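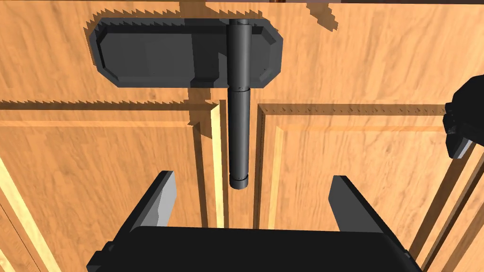
Prultamport Library Writing Circle – Short Fiction
June 8, 2022
By Thanasis Kouris
Print this page | E-mail this page

The Registrar's Notice

The Registrar of Moorings at Prultamport wrote to the heirs of the late Captain Hnatiuk in March, informing them that the sum of 3,322 crowns remained due on a berth which the Captain had not used in his lifetime.

The heirs consisted of one niece. She replied by return of post that her uncle had owned no boat. The Registrar, Grigoris Tsolakis, consulted the ledger and found that a boat had been entered in it, under the name Brurnik, with a length, a draught and a crew of two. He wrote again, enclosing a copy of the entry and a form.

The niece completed the form. Under "Present position of vessel" she put "None".

It was the practice of the office that no vessel could be struck off without inspection. Mr Tsolakis accordingly put on his coat, locked the ledger in its cupboard and walked to berth 249, at the far end of the outer wall, where he had not been for a good many years.
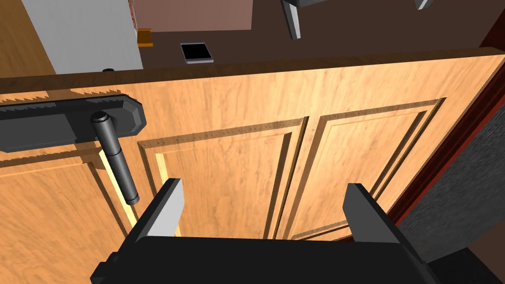 The Inspection

The berth was empty. A rope had been made fast to the ring, however, and it ran down tight into the water, as a rope does when something is pulling at it. Mr Tsolakis watched it for about 200 breaths. Then he called out the name of the vessel, as the regulations required, and a man's voice answered from the water – quite civilly – that the crew was ashore and the master was resting.

He returned to the office and entered the berth as occupied. To the niece he wrote that the account stood.

E-mail this page | Print this page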